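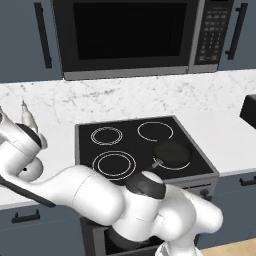 Newsroom and archive walk-through at the Lornton office, done July 17, 2022, before the night desk came in. Went floor by floor with the old list, which still has the darkroom on it -- please take that off. Most of it is cables and paper, same as June. For the break area the thing to watch is a microwave mounted right over a cooktop, with cabinets tight on both sides, so added a line for that (item 6). Comments are mine unless marked.

1. Exits, news floor -- OK. Bundles of returns stacked by the back stair, moved them myself.
2. Extinguishers -- 15 checked, 2 past service date. Both by the photo desk. Ureck called, waiting.
3. Desk cables -- FAIL. Sports still running a power strip off a power strip. Second time.
4. Bound volumes, archive -- top shelf overloaded. 229 volumes in there and the shelving was never meant for it. Nothing heavy above shoulder height untill Verstraete looks at the brackets.
5. Archive ladder -- one foot pad missing. Tagged, do not use.
6. Cooktop and microwave -- a frying pan left on the glass, no page proofs or paper towels near it. Reach over a burner only when its off. OK.
7. Emergency lights -- OK, all 8 came on.
8. Obits desk chair -- wheel broken, reported by Punda in June. Still broken.
9. First aid box, front counter -- no burn dressings, no tape. Reorder.

Re-check items 2, 3 and 5 first. Sign off: Alby Kerslake

Staff pages > Building > Safety checks > Lornton

Contact the building desk | Copyright 2022 | Back to top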